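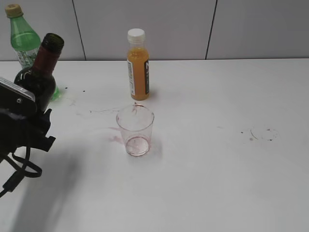
Musyoka Okoth wrote back that a quote without a source shouldn't be in the set at all, even if it's the one everybody likes. We went with that for this release.

Zosura quotes, data card

Contents: 1,102 short quotes on grief, work, patience and starting over, in one CSV file. Columns are text, speaker, source, year, theme.

Removed: 139 lines that we could only trace to posters and calendars - most of them had three or four different speakers attached.

Themes: tagged by hand by Obadia Urio. A quote can carry up to 3 themes. "Hope" is overused and will be split later.

Known gaps: 40 rows have no year. Translations are marked in the source column, but the translator is often missing.

Last updated Wednesday, September 4, 2024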